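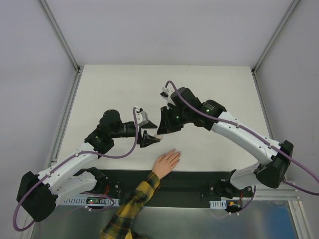 Idcombe Reading Rooms
Second progress report to the Yeom Fund
Period covered: March to August

1. Summary

In this period we opened the second reading room, trained the new reading partners and began the evening group for parents. The number of registered adult learners is now 401. Most of our targets are met. One of them, the workplace lessons, is behind, and we explain the situation in section 4.

We have kept the same headings as in the first report so that the two can be compared easily.

2. Reading rooms

The first room, above the library on Roto Street, continued with its normal hours. In spring we moved the morning session from nine to half past nine, because many learners bring children to school first and were arriving in the middle of the lesson. Attendance in the morning became more regular after this change. The afternoon session has not changed.

The second room opened in May in the former ticket hall near the bus station. The opening was planned for April but the heating inspection had to be repeated. The room has good light and is easy to find, but it is noisy when the buses leave at the full hour. We bought two thick curtains and moved the tables to the back wall. Learners told us it is better now – still we would not choose this room for tests or for quiet reading alone.

The loan shelf holds 924 books, including the ones we received with the grant. The most borrowed are short novels in simplified English, books on cooking, and the driver's manual. The poetry books are almost never borrowed. For the next order we would like to buy more books at the second level, where the shelf is often empty, and fewer at the beginner level.

3. Reading partners

We have 53 active reading partners. Each one meets the same learner for one hour every week. The training was changed following your comments on the first report. It is now two evenings instead of one long Saturday, and the second evening is only for practice in pairs. In the feedback forms the practice part was rated the most useful. Several people wrote that the part on grammar words was too fast. We have prepared a one-page sheet on this and will give it before the first evening.

A small number of pairs stopped in the summer when working hours changed. We try to match the learner again within a month. In June and July this took longer, and some learners waited for up to 2 months. This is too long, and we do not have a complete solution. For now, learners who are waiting can join a small group that reads the newspaper together at four o'clock.

4. Workplace lessons

The plan was to give lessons at three employers before the end of August. At the moment we give lessons only at one, the Tremis laundry. The lessons there are going well. They take place in the canteen between the early and the late shift, and the topics come from the work itself – safety signs, shift plans, how to write a note to the next team. The employer pays the learners for half of the lesson time.

With the other two employers we had good first meetings, but they could not agree on a time. One of them asked for lessons after ten in the evening, and we could not find a teacher for this hour. The other has a new manager, and the conversation must start again. We ask for your permission to move this target to the end of the next period. It would not change the total budget.

5. Parents' evening group

The group meets at six in the evening in the first room, and children can do homework at the next table. The parents practice reading school letters, filling in forms and writing short messages to a teacher. We asked the primary school for copies of real letters with the names removed, and they are very helpful, although some are difficult even for us. The school has since asked us to look at its letter about swimming lessons and make it simpler.

6. Money

Spending is close to the plan. We spent less on travel and more on printing. The cost of the curtains was not in the budget and was taken from the line for small equipment. The table with all lines is attached, together with the rent contract for the second room.

7. Next period

– Reading tests for all learners who started before March
– A new book order for the second level
– A further meeting with each of the two employers
– One more training for reading partners in October

We would be glad to receive a visit from the Fund in autumn. The morning session at Roto Street is the best time to meet many learners, and please tell us some days before so that we can ask them if they agree.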